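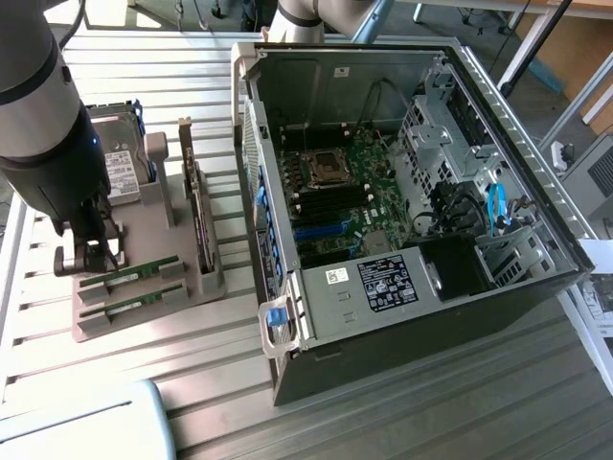
Workshop notebook, Climis bench, May
Entry by S. Sheikh; copy to V. Pace

Subject: drying trials on the Skemisby lime plaster, second batch

The second batch was mixed on Sunday to the proportions given in the 1993 repair schedule for the Fadham chapel. The sand was sieved twice. The putty had been standing under water since the winter and was knocked up by hand before use. No hair was added to panels A to C. Panels D to F received goat hair, teased out and beaten in shortly before laying on.

All 6 panels were laid on sawn oak laths, wetted beforehand, with a scratch coat only. The panels were placed on the north rack, covered with damp hessian and left with the window closed. Hessian to be re-wetted morning and evening. The evening wetting was missed once and this should be borne in mind when reading the results for the lower shelf.

Observations to date

Panel A: fine cracking across the upper third, following the line of the laths. Surface firm to the thumbnail.

Panel B: as A, with one wider crack starting at the left corner. The key behind this corner is poor. Two of the laths were set too close and the plaster has not passed through.

Panel C: no cracking seen. It was laid last, when the mix had stiffened, and may not be a fair comparison.

Panels D, E and F: no cracking in D or F. One hairline in E, best seen with a lamp held low to the side. Hair is unevenly spread in E and there is a small clump near the centre.

Miss Pace has asked whether the coat thickness was kept even. It was checked with the brass pin at the four corners and the middle of each panel. Panel B was thicker at the foot than the others, and the figures are entered on the loose sheet at the back of this book.

The temperature at the rack fell overnight on two occasions when the heating was off. The readings on the wall chart are to be copied in before the chart is changed.

Matters outstanding

The Skemisby sand is nearly finished. There remain 35 kg in the blue bin, which will not cover a third batch together with the float coats. Pace & Co. have been asked for a further delivery from the same pit. Their last sample was noticeably yellower and should be sieved and compared before any is accepted.

Laths for batch three are to be spaced with the cut gauge and not by eye.

Float coat on D and F only, once the scratch coat has stood for 30 days. A and B to be kept as they are for the visit from Fadham. Panel C may be broken up to examine the key.

S.S.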